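Workshop notebook, toy library room
Entry 28/09/2019

Purpose of entry: to record the condition and sorting of the Bamen brick lot, and to set down the procedure to be followed when the remaining lots are opened.

The Bamen lot was received in one sack and weighed in unsorted. The delivery slip gives 1,000 pieces. That figure has been entered in the register as stated by the sender and has not been verified here. Pieces found joined were left joined at first, in accordance with the practice adopted in January for the Cassim lot, so that partial models could be recognized before being taken apart. Colleagues are reminded that a small vehicle is of more use to the borrowing sets as a vehicle than as loose parts.

Washing: lukewarm water, mild soap, 30 minutes, then rinsed twice and laid out on towels overnight. Water at 40 degrees is the upper limit. Wheels, tracks and anything with an axle to be kept out of the bath and wiped by hand.

Table work. Small batches only, spread on the pale wood table near the window. Stacks of mixed color are to be handled singly and placed in the blue bin. Red and white joined pieces are to be treated as one item until the parting tool is brought out. The yellow vehicle is to be kept assembled.

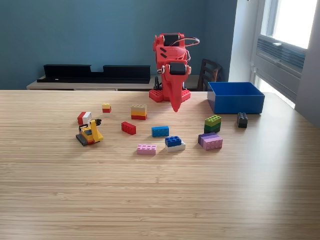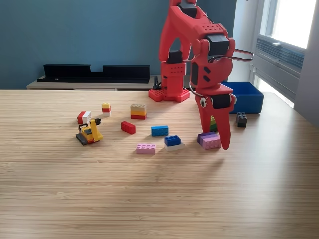 Same table, red and white stack on its side.
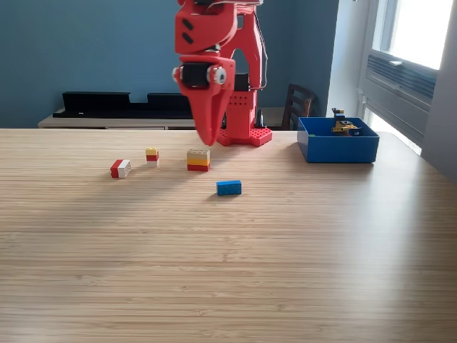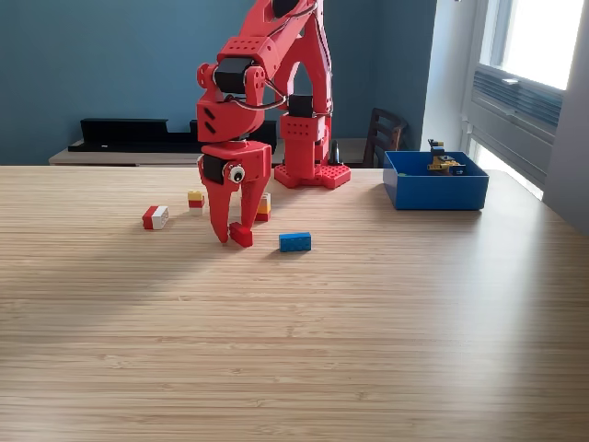 Boris Baláž, on reading the draft of this entry, objected to the rule on joined pieces. He holds that stacks of two or three plain bricks carry no information and should be parted before washing, as soap remains between the studs and dries there as a white film. He would limit the exception to vehicles, figures and anything with a hinge. He also asks that the parting tool be used in every case, and that teeth, knives and screwdrivers be expressly forbidden, the Cassim lot having come back with marks along the edges of the larger plates.

The objection is accepted in part. Plain stacks in the Flunura lot will be parted before washing. The Bamen lot has already been washed and will be parted at the table, with any stack showing film returned to the basin. The wording on tools is adopted in full.

Points outstanding:

Clutch test. Each brick of a doubtful color batch to be pressed onto a new plate and lifted by the brick alone. If the plate drops, the brick is set aside for the craft box. Some of the older beige pieces feel weak and should be tested first.

Fading. White pieces from the Bamen lot to be compared against the reference card in daylight, before noon. Yellowed whites are acceptable for building sets but are not to be mixed into the Ploltton sets, which are lent as complete models and get compared with the leaflet by the families who borrow them.

Small parts. Anything that passes through the test cylinder goes to the upper shelf, closed box, and is not lent to the under 3 group under any circumstances. The lid of the present box does not close properly. Replacement requested.

Labels. The bins have been labeled by color up to now. It is proposed to label by type (plates, bricks, slopes, wheels, special) and to leave color to the borrower. Comments in the margin, please, with initials.

Register: Bamen lot entered as washed, sorting in progress. Flunura lot unopened, under the bench. The key to the upper shelf is back on its hook.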